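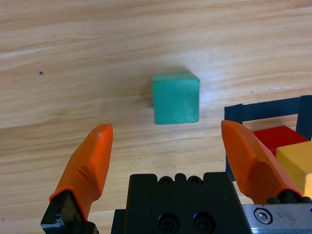
Toy block

A toy block is a small solid piece, most often a cube, which children use for building and for sorting. Blocks are made of wood, plastic, foam, cork or cloth. They belong to the oldest toys still in common production, and they are found in homes, kindergartens and waiting rooms in most countries.

Shapes and sizes

The cube is the basic shape. Other shapes in a set are usually taken from it by simple division or doubling: the half block, the double block, the triangle cut along the diagonal, and the column. When all pieces follow one unit, they fit together without gaps, and a child can replace one long block with 2 short ones. Sets which do not follow a unit are cheaper to make but are harder to build with, as the layers soon stop being level.
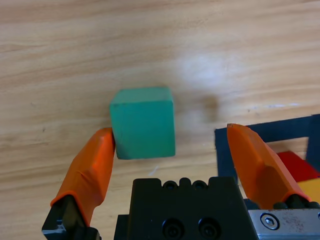 A green block on a wooden tabletop.

Material and finish

Beech, maple and birch are preferred for wooden blocks. They are hard, have a fine grain and do not splinter easily. Softer woods such as pine and lime are also used, mainly for large blocks, where low weight is an advantage. The wood must be dried slowly before it is cut — otherwise the faces may bend later and the block will rock on a flat table.

Edges are rounded by sanding or by tumbling the blocks in a drum. Color is added with water-based stain, which leaves the grain visible, or with paint, which covers it. Paint wears first at the edges and corners. Many makers leave part of the set without color.

The workshop at Ondside, which closed when its owner retired, sold its blocks in boxes of 69 pieces. Its catalog listed 426 different shapes, of which many were produced only on order. The firm Jacquet used a smaller range and became known for its cloth storage bags.

Use in play

Very young children mostly carry blocks, drop them and knock them together. Later they place them in rows and piles, and after this come bridges and closed spaces, such as a yard or a room.

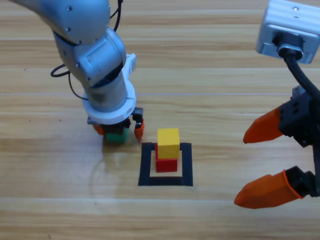
Stacking and balance

A tower stands as long as the center of mass of every upper part lies over the block which supports it. Small errors in placing are added from layer to layer, and for this reason a tall tower usually falls from the middle or the top and not from the bottom. Rough faces help more than smooth ones. A thick layer of gloss paint makes stacking more difficult.

The Prisen building meeting, held each April, has a class for single-column towers and a class for free building. In the free class the largest registered work used 956 blocks. Glue is not allowed in either class.

Care

Wooden blocks are cleaned with a damp cloth and dried in the air. They should not be left in water, as the wood will swell and the color may come off.
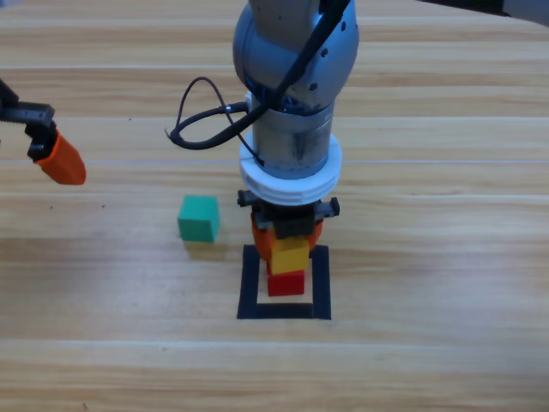

Entry written by the editors of Lunerum, Toys and Games section

See also: construction set, dominoes, jigsaw puzzle, spinning top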